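The quote is the cheap bit

What a small firm learns when it sets out to buy two robot arms and ends up buying a great many other things

The first budget Cletus Kapoor drew up for his robots fitted on the back of a delivery note. It had two lines. One said "arms" and the other said "table". He still has it, pinned above the kettle at Parkeck, where it serves as a warning to anyone who comes in waving a brochure.

Parkeck makes up dried flower arrangements for hotels and restaurants, the sort that sit on a reception desk for a season gathering compliments and then dust. The work is fiddly, the stems are brittle and the busy stretch begins in October, when every dining room in the county decides it would like to look autumnal by Friday. Kapoor had been short of hands for three years running. A pair of mechanical ones seemed worth a phone call.

He rang two suppliers. Waltodow sent a glossy folder and a man in a very good coat. Flillent sent a spreadsheet. Kapoor liked the coat, but he bought from the spreadsheet, chiefly on the grounds that it had a tab called "Things you will also need", and the tab went on for 12 rows.

"I scrolled down and felt quite ill," he says. "Then I thought, well, at least they've told me."

Anyone who has fitted a kitchen will know the feeling. The arms themselves were the figure everyone argued over, and they came in on budget. What hadn't been budgeted for was everything that touches them. Grippers are priced separately, like the legs on certain sofas. So are the wrist cameras, the brackets that hold the wrist cameras, and the cables, which are never the length you first ordered. There is the computer. There is the software licence, renewed yearly, which Kapoor describes as rent on something he thought he'd bought. There is the emergency stop button, a large red item costing more than his first car radio.

Then there is the room. Parkeck's packing area had a floor that sloped gently towards the drain, which had suited buckets for years and suited robots not at all. Levelling it took a fortnight and swallowed the money set aside for training. The training was paid for out of the money set aside for a second set of gripper fingers. The fingers, at the time of writing, are on order.

If there is a rule in all this, Kapoor's version is to take the price of the arm, multiply it by three and then go for a walk. Others put it more politely. Isah, a small consultancy that helps workshops plan this kind of purchase, asks its clients to divide the budget into the machine, the stuff around the machine and the people's time, and to be suspicious if the first is the biggest. Most clients, I was told, nod at this and then go straight back to comparing arms.

People's time is the line that gets left out altogether. A robot that is to put flowers into a vase has to be shown how, over and over, by somebody who could otherwise be putting flowers into a vase. Kapoor gave this job 9 days in the plan. He now keeps it as a permanent entry, between electricity and biscuits. Every new shape of vase means more of it, and customers are forever finding new shapes of vase.

Stock is another surprise. Dried roses are cheap until you start handing them to a machine that is still making up its mind how hard to squeeze. Parkeck began with the good stems, moved hastily to the seconds and now keeps a crate of practice material that no hotel would thank you for. Kapoor advises working out your breakages before you begin. He also advises buying a decent broom.

Would he lease next time? He might. Flillent offers it, and the monthly sum has the great merit of looking small. Over three years it stops looking small, but by then you at least know whether you wanted the thing. Buying outright suits firms that are sure of the job. Kapoor was sure of the job; it was the floor he hadn't met properly. He would also ask for a trial on his own table with his own vases, having noticed that demonstrations tend to feature wooden blocks, and that very few restaurants order an arrangement of wooden blocks.

There is the question of when it pays for itself, which his accountant raises with some regularity. The honest entry in that column is still a pencil mark. The arms do the simple pieces, slowly, and his staff do the rest and have opinions about the arms. He has started a budget for next year all the same. It runs to two pages, and the last row has been left blank, labelled "whatever it is this time".

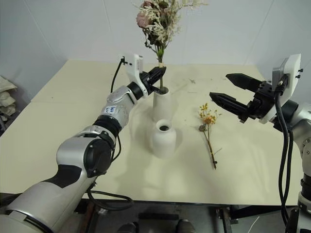
Stems over the rear vase, with the yellow sprig still on the table.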